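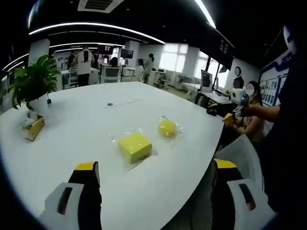

Ticket: Station alerting tones arrive before the address does
Status: Closed, with a grudge
Product: Rolar dispatch console, Bomus station gateway

Opened Thursday, 06:40

Since the console update, the bay speakers at Pleltitport go off on time and the printout and wall display follow 9 seconds later. Crews are dressed, in the truck, engine running, with no idea where they're going. The old setup delivered everything together and we would like that back.

Same day, 08:15

Vendor support asked us to restart the gateway. Restarted the gateway. Vendor support asked whether we had restarted the gateway. Attached the log showing the restart.

Same day, 10:30

Ran test calls from the training desk. Tones immediate every time, address late every time. The tablets in the trucks get the address right away, so the console is sending it. The delay is somewhere between the gateway and the station printer and display.

Same day, 13:05

Reply from Rolar: console is fine, talk to Bomus. Reply from Bomus: gateway is fine, talk to Rolar. Both replies came in 2 minutes apart, the fastest either company has ever moved. Called Kováčik, who did the original cabling and has no stake in the argument.

Same day, 15:50

Kováčik put a laptop on the station switch and watched the traffic. The gateway gets the call and fires the tones. Then it tries to look up a map picture for the display from a server we retired in March. It waits, gives up, and only then sends the text. The printer is in the same queue, so it waits too, although it has never printed a map in its life.

The update turned on a setting called "Enrich incident before delivery." It is on page 400-something of the manual, under Appearance.

Same day, 16:20

Turned the setting off on the backup gateway first. Test call: tones, printout and display together. Did the same on the primary. Repeated from the training desk with a medical call, a structure fire and a cancel. All good. The cancel used to print twice and still does. Separate ticket, older than this one.

Follow-up

Left the gateways alone over the next few shifts and then pulled 200 live calls from the log. No late addresses. Asked Bomus to leave the setting off by default in future updates. They have logged this as a feature request.

If it comes back after an update:
Gateway admin page, Appearance, Advanced, untick "Enrich incident before delivery," save. Press save again. The first one only saves the color theme.
Send one test call to each station and have somebody there read the address back by radio.
Restart not needed, whatever the phone tells you.

Closed by station systems desk. Please open a new ticket for the cancel printing and link it to the old one.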